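Brukby buyers' agency drops upfront fee for first-time investors

2023-09-15

A Brukby buyers' agency will stop charging first-time property investors an upfront fee from the end of September, and will take its full payment at settlement instead.

Shearer Property, which has worked in the town for eight years, said the change would apply to anyone buying a first rental home or unit. Clients who already own an investment property will stay on the old terms, with half the fee due when they sign.

Director Doina Vidmar said the upfront payment had become the main reason people walked away after a first meeting.

"They've saved a deposit, they've paid for a loan application, and then we ask for more before we've shown them a single house," she said. "A lot of them went off and bought on their own. Some did fine and some didn't."

The agency had 119 first meetings with new investors in the last financial year. Of those, 80 did not go any further. Vidmar said staff phoned as many of them as they could over the winter to ask why, and the fee came up more often than interest rates or the price of homes.

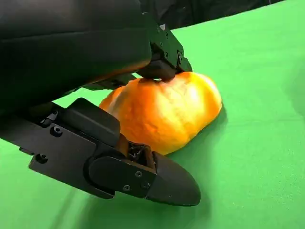

Under the new terms, a client signs an agreement that runs for six months. If no purchase is made in that time, either side can end it and nothing is owed. If the client buys a property the agency found or inspected for them, the fee is paid on the day of settlement. The total fee has not changed.

There are conditions. Clients must have written loan approval before the search begins, and they must have spoken to an accountant or financial adviser of their own choosing. The agency will not recommend one. Vidmar said it used to pass on names but stopped two years ago when clients began to assume that money was changing hands.

"It wasn't, but I could see why they'd ask," she said.

Building and pest inspections will still be paid for by the client as they happen. The agency will cover the cost of its own travel within the Brukby area and as far out as Tonura, where it says rents have held up better than in the center of town.

Arben Begović, who bought a two-bedroom unit in Tonura through the agency last year, said he would have liked the option.

"I had to borrow from my brother to pay the first half," he said. "I paid him back, but it was a tight few months."

Not everyone in the local market thinks the change is a good one. Tobias Pennington, a fee-only property adviser who works from an office on the same street, said an agent who is paid only when a client buys has a reason to want the client to buy.

"If the right advice is to wait a year, I'd want the person giving it to be paid for saying so," Pennington said. He charges by the hour and does not take part in the purchase.

Vidmar said she accepted the point. To deal with it, each recommendation will be checked by a second member of staff who has no share in the fee, and clients will get that person's notes in full – including any reasons not to go ahead. Haris Leka, who joined the agency in the spring after nine years as a property manager, will do most of the checking. 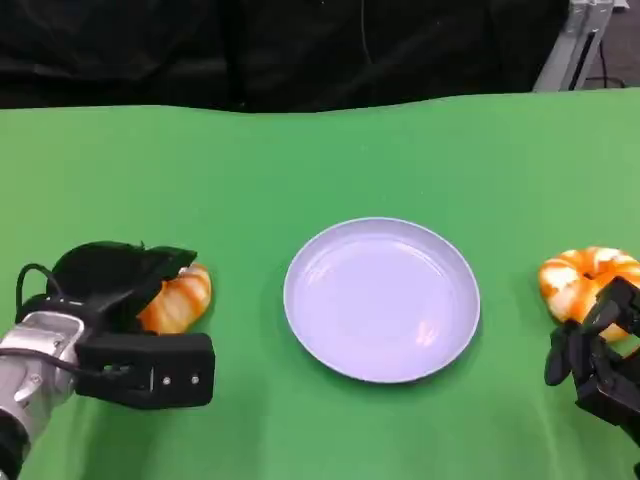 Leka said his notes would cover likely rent, vacancy, strata costs and repairs over the first five years. He expects to turn down more units than houses, mainly over building levies that buyers tend to miss.

"People look at the rent and the mortgage and stop there," he said. "I want to see the minutes from the last few owners' meetings before I say anything."

The agency looked at 87 properties for clients last year. It does not publish how many of those were bought.

It has also moved its client records to Jukent, an online system that lets buyers see each inspection report and offer as it is filed. Existing clients will get a login by email and do not need to sign anything new.

People who signed up after the start of July and have already paid the first half of the fee can ask to be moved to the new terms. The money will be refunded within 14 days. Fares Boutros, the office manager, is handling those requests and said they should be made in writing before the end of the month.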